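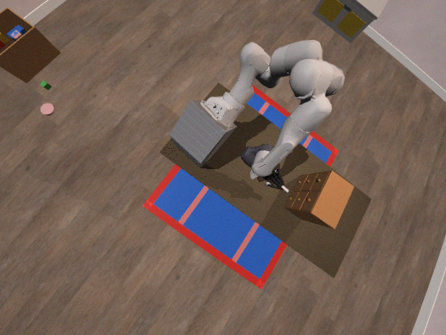 렉카르(Rekar) 시뮬레이션 화면. 로봇팔의 그리퍼 끝에 작은 흰색 물체가 물려 있다. 브레벤트 제공

브레벤트(Brevent)의 혼드사이드(Hondside) 사무실은 6월 공개 행사 때 처음으로 일반 방문객을 받았다. 일요일 오후 2시에 문을 열었고, 안쪽 회의실에는 큰 화면과 의자가 놓였다. 방문객이 보러 온 것은 화면 안에서 움직이는 로봇팔이다. 이 회사는 가정용 로봇의 동작을 가상 공간에서 시험하는 프로그램 렉카르를 만든다.

시연을 맡은 사람은 개발자 레오폴트 주터(Leopold Sutter)였다. 행사가 끝난 뒤 그와, 시험용 방을 설계하는 베자윗 젤레케(Bezawit Zeleke)를 회의실에서 만났다.

첫 질문은 왜 실물을 가져오지 않았느냐는 것이었다. 이날 방문객들도 여러 번 물었다고 한다. 주터는 "우리가 하는 일은 대부분 화면 안에서 끝난다"며 "실물 팔을 세워 놓으면 보기에는 좋겠지만 평소 작업과는 다른 걸 보여 드리게 된다"고 했다. 그는 평소에 쓰는 화면을 그대로 틀었고, 옆 창에 뜨는 기록도 가리지 않았다.

시연 과제는 서랍과 작은 물건을 다루는 것이었다. 한 번의 시도에 주어지는 시간은 600초다. 그 안에 끝내지 못하면 프로그램이 시도를 중단하고 방을 처음 상태로 되돌린다. 왜 600초냐고 묻자 주터는 "처음에 누가 그렇게 적어 놓았고, 바꾸면 예전 기록과 비교가 안 돼서 그대로 쓴다"고 답했다.

팔의 움직임을 정하는 제어 프로그램은 이름이 섬(Sầm)이다. 렉카르가 방과 물건을 만들고, 섬이 팔을 움직인다. 둘은 따로 개발됐고 지금도 담당자가 다르다. 주터는 섬 쪽을, 젤레케는 렉카르 쪽을 맡는다. 의견이 갈릴 때가 있느냐고 하자 젤레케가 먼저 대답했다. "매주 있어요. 팔이 서랍을 못 열면 저쪽에서는 손잡이가 이상하다고 하고, 저는 접근 각도가 틀렸다고 합니다."

누구 말이 맞는 경우가 더 많은지 묻자 주터는 "세어 보지 않았다"고 했다.

젤레케는 브레벤트에 오기 전에 실내 디자인 일을 했다. 방을 만들 때는 책이나 수납함, 깔개처럼 과제와 상관없어 보이는 물건도 넣는다. 그는 "집에는 원래 그런 게 있다"며 "빈 방에서만 되는 동작은 집에 가져가면 쓸모가 없다"고 말했다. 벽 색도 자주 바꾼다. 색이 달라졌다고 팔이 물건을 못 찾으면 고칠 부분이 생긴 것이다.

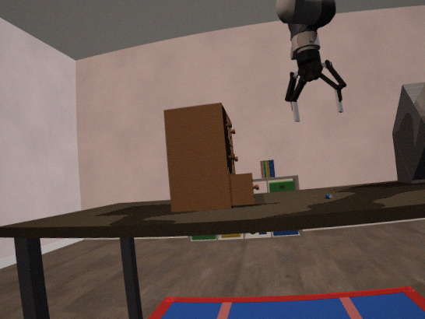 서랍이 열린 장 옆에서 그리퍼가 손가락을 벌리고 있다. 탁자 위에는 파란 부분이 있는 아주 작은 물체가 놓여 있다. 브레벤트 제공

지금까지 만든 방은 137개다. 젤레케는 그 가운데 탁자 위에 가구를 올려 둔 방에 손이 가장 많이 갔다고 했다. 작은 서랍장을 탁자에 올리면 팔이 움직일 자리가 줄어들고, 서랍을 당길 때 손목이 다른 물건에 걸리기 쉽다. 방문객 한 명이 서랍장을 그냥 바닥에 두면 안 되느냐고 물었는데, 그런 방도 따로 있다고 안내했다고 한다.

둥근 손잡이 이야기는 길어졌다. 주터에 따르면 두 손가락 그리퍼로 둥근 손잡이를 잡을 때는 손가락이 닿는 위치가 조금만 어긋나도 미끄러진다. 막대형 손잡이는 걸어서 당길 수 있어 훨씬 쉽다. 그는 "손잡이를 전부 막대형으로 바꿔 달라고 부탁한 적이 있다"고 했고, 젤레케는 "거절했다"고 했다. 자기 집 서랍 손잡이가 둥글다는 것이 이유였다.

작은 물건은 또 다른 문제다. 그리퍼가 위에서 내려오면 팔이 물건을 가리는 일이 잦아, 섬은 가려지기 전에 본 위치를 기억해 두고 움직인다. 그사이 물건이 밀리면 빈손으로 올라온다. 주터는 이런 실패 기록을 지우지 않고 모아 둔다. 행사 때도 실패한 시도를 두 개 틀었는데, 아이들은 성공한 것보다 그쪽을 더 좋아했다고 한다.

시뮬레이션에서 잘 되던 동작이 실제 팔에서도 되느냐는 질문에는 두 사람 모두 말을 아꼈다. 주터는 "되는 것도 있고 안 되는 것도 있다. 마찰이 제일 안 맞는다"고 했다. 젤레케는 화면 속 서랍이 너무 매끄럽게 열린다는 지적을 받고 일부러 뻑뻑한 서랍을 만들고 있다고 전했다. 습기를 먹어 한쪽이 걸리는 서랍도 목록에 올라 있다.

방문객이 직접 팔을 조종해 보는 순서는 이번에 없었다. 준비는 했지만 조종 장치의 연결이 아침에 자꾸 끊겨 뺐다고 한다. 주터는 다음 행사에는 넣고 싶다고 했고, 날짜는 아직 정하지 않았다. 젤레케는 그 전에 회의실 의자를 더 구해야 한다고 덧붙였다.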